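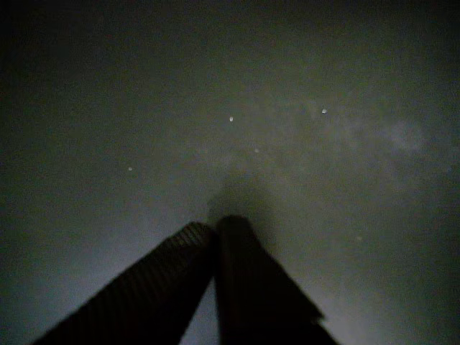
Figure 3. View from the wrist camera under low ambient light, with both fingers near closure.

4.2 Contact gating under low light

The grasp controller described in Section 4.1 takes its contact estimate from two sources: motor current at the gripper and a visual closure signal computed from the wrist camera. Under normal lighting the two agree closely, and the fusion weights matter little. In low light they do not agree, and the visual term needs a separate treatment.

In views such as Figure 3, the fingers are the darkest large regions and their outlines are soft. A ribbed texture is still faintly visible near the tip of the left finger, but the right finger offers only a smooth sheen along one face. We therefore do not track surface features on the fingers. Finger pose is predicted from the joint encoder and the hand-eye calibration, and the image is used only to correct that prediction in the plane of the camera. The correction is a two-parameter shift, fitted to the silhouette edges by iterated least squares with a Huber loss. Edge samples with a gradient below the local noise estimate are dropped before fitting. If fewer than half remain, the shift is held at its last accepted value and the visual weight is set to zero for that control cycle.

The gap between the fingertips is measured along a set of scan lines normal to the closing direction's bisector, each extending from one predicted inner edge to the other. In Figure 3 the gap is a thin wedge, wider toward the bottom of the image, and a single scan line would return a value that depends strongly on where it was placed. We fit a line to each inner edge and report the distance at the predicted tip height together with the angle between the two fits. Both values are passed to the controller.

Shadow. A diffuse dark region extends from the fingertips into the background in Figure 3. It has no crisp boundary, and an intensity threshold tuned on well-lit images tends to merge it with the fingers. This makes the fingers look longer than they are and moves the estimated tip upward in the image. Two changes were needed. First, the threshold was replaced with a gradient test, which the shadow usually fails. Second, the search region for the tip was limited to a band set by the encoder uncertainty, so that a dark area outside the band cannot shift the result.

Bright specks. Small isolated bright points are common in our low-light images. Five can be made out in Figure 3, the faintest barely above the grain. We make no attempt to classify them. The object proposal stage, which was trained on images with little noise, sometimes placed a grasp candidate on such a point. Candidates are now rejected if their support is smaller than the minimum graspable area at the estimated range, or if they do not persist over 2 consecutive images after compensation for wrist motion. Low-contrast patches, such as the pale smudge at the right of the figure, pass the area test and are rejected later for lack of a closed contour.

Training and evaluation data. The edge noise model was fitted on 2,415 images recorded with the Claveo controller in passive mode, in which the visual term is computed and logged but has no effect on the motion. A further 1,516 images from separate sessions at the Mudport test cell were held out. Images were split by session, as neighboring images from one approach are nearly identical and a random split gave results that were clearly too good. Reference finger gaps were taken from the encoder after a zeroing move at the start of each session. Errors from finger flex are therefore present in the reference and are not corrected.

Timing. The full visual path, from image arrival to updated weights, runs as one node in the Clostus message layer with a deadline of one control period. When the deadline is missed the result is discarded, even if it arrives shortly afterward. An earlier version used late results with a time stamp correction, but this caused the weight to oscillate during fast closing moves. The motor current path has no dependency on this node and continues at full rate.

Parameter sensitivity. The Huber width and the noise multiplier were chosen by grid search over 300 combinations on the fitting set only. The result was flat with respect to the Huber width. It was more sensitive to the noise multiplier: low values admitted grain as edge samples, while high values removed the weaker outline of one finger and biased the shift toward the other. The same settings are used for all experiments in Section 5, including the comparison with the Akande baseline, which uses a fixed visual weight and no edge rejection.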